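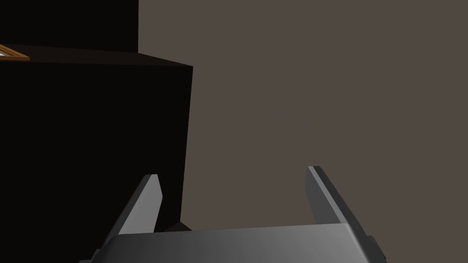 1/2ページ

チケット件名:術後検診リマインダーが患者さんに二重に届く
製品:Travano 予約管理(美容外科・形成外科クリニック向け)
状態:対応中 → 解決待ち → 対応中(再)

09:10 受付より
豊胸術後の検診案内メールが、同じ患者さんに2通ずつ届いています。1通目は「1週間後にお越しください」、2通目は「6か月後にお越しください」。どちらを信じればいいのかと電話が鳴りっぱなしです。先生は「両方来ればいい」とおっしゃいますが、それは回答として患者さんにお伝えしづらいです。

09:42 サポート
ご連絡ありがとうございます。ブラウザのキャッシュを削除してお試しください。

09:45 受付より
メールを受け取っているのは患者さんです。患者さん全員にキャッシュを消していただくのでしょうか。

10:30 サポート(担当変更:Gunhild Steinarsdóttir)
失礼しました。引き継ぎます。送信ログを確認したところ、重複は「乳房手術」区分の患者さんに限られ、対象は31名でした。まぶたと鼻の方には正しく1通だけ届いています。
次の点を教えてください。
・9月の更新後に検診テンプレートを編集されましたか
・旧システムのSukachから移したデータは、まだ連携がオンになっていますか

11:05 受付より
テンプレートは触っていません。と書いたところで、院長が触ったと申し出ました。「文章が冷たいので直した」そうです。直したあとの文面は「お胸の調子はいかがですか」で始まります。これも苦情の対象になっています。
Sukachの連携は、オンとオフのどちらにも見えるボタンなのでわかりません。灰色です。

11:20 Gunhild
灰色はオンです。オフは薄い灰色です。デザイン担当には以前から伝えてあります。
原因はおそらくこちらです。院長先生がテンプレートを「複製して保存」されたため元の版も有効なまま残り、Sukach側の患者区分が両方に紐づいています。

手順
1. 設定>通知>検診を開く
2. 「術後検診(コピー)(コピー)最終」を無効にする
3. Sukach連携をオフにする(薄い灰色になります)
4. 送信待ち一覧を更新する

13:50 受付より
手順どおりにしました。重複は止まりました。ただ、送信待ちの件数が600になっています。当院にそんなに患者さんはいません。

14:15 Gunhild
送信を一時停止しました。外へは1通も出ていませんのでご安心ください。
内訳を見ると、大半は閉院したArnham分院のテスト用データです。同じ「テスト花子」様が、豊胸とインプラント抜去を交互に何度も受けておられます。これらは削除してかまいませんか。

14:22 受付より
お願いします。花子さんも休ませてあげてください。

15:40 Gunhild
削除しました。残った送信待ちは3件で、いずれも実在の患者さんです。氏名と検診日をカルテと照合してから、停止を解除してください。
なお、術後の腫れや痛み、発熱についてのご質問がリマインダーへの返信に混ざっています。当方では内容にお答えできません。返信先をクリニックの看護師窓口に変更されることを強くお勧めします。現在の返信先は院長先生の個人アドレスで、約半数が迷惑メールに入っているようです。

16:05 受付より
照合して解除しました。返信先も変更済みです。迷惑メールの分は看護師が順に電話しています。院長にはテンプレートの編集権限がなくなったことをまだ伝えていません。

16:10 システム
このチケットは解決済みとして自動で閉じられました。

16:12 受付より
再オープンをお願いします。検診案内の地図がToledo院になっています。うちはToledoではありません。

16:18 Gunhild
再オープンしました。院長先生は、地図も直されましたか。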